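Two weeks with the Clurkden gripper

10/06/2026

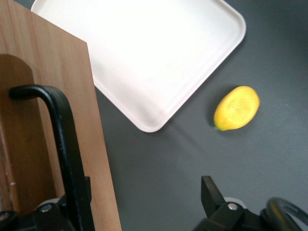 I've been swapping grippers on my arm since August and this is the first time I've wanted to leave one on! The Clurkden is a two-finger parallel gripper, and it replaced the Abugri I'd been grumbling about. What sold me is the room between the fingers. From the wrist camera I get a clear stretch of gray table straight up to the tray, and the yellow lemon shape off to the right of it stands out beautifully against that dark surface. With the Abugri, the fingers took up so much of the view that I was steering half by memory.

Some numbers, for anyone shopping. The Clurkden weighs 417 grams on my kitchen scale, and the Abugri is 310. I could feel the difference at full reach, where the arm sagged a little until I retuned the shoulder joint. My arm is rated for 500 grams at the wrist including the tool, so I'm left with very little to play with. Fine for light props, not so fine for a full mug. If you lift heavier things, stop reading and get the Abugri (really, it's a good gripper, it just isn't for me).

Control is where I had the most fun. I tried both on the Nalmont board first and then on the Sunusine. The Nalmont is easy to set up, but its finger moves come in small steps, and on anything round you get a nudge right before the close. The Sunusine lets you set a soft force limit and then just creeps in until it meets something. I spent a whole evening opening and closing on a sponge and grinning like a kid.

Cabling is still a mess on my end. I have 2 spare clips and no good place to put them, and every wrist roll past halfway makes me nervous. I want to try a flatter cable next, maybe with the connector turned around.

Camera notes: I lowered the exposure a touch, as anything white was washing out and the rims were getting lost. Shadows got darker, but I can live with that. I also tried a wider lens for a day and went back - lots more table, much less detail at the fingertips.

Next up is softer fingertip pads, in two thicknesses. If you've run the Sunusine with a different gripper, leave me a comment with your force settings, I'd love to compare!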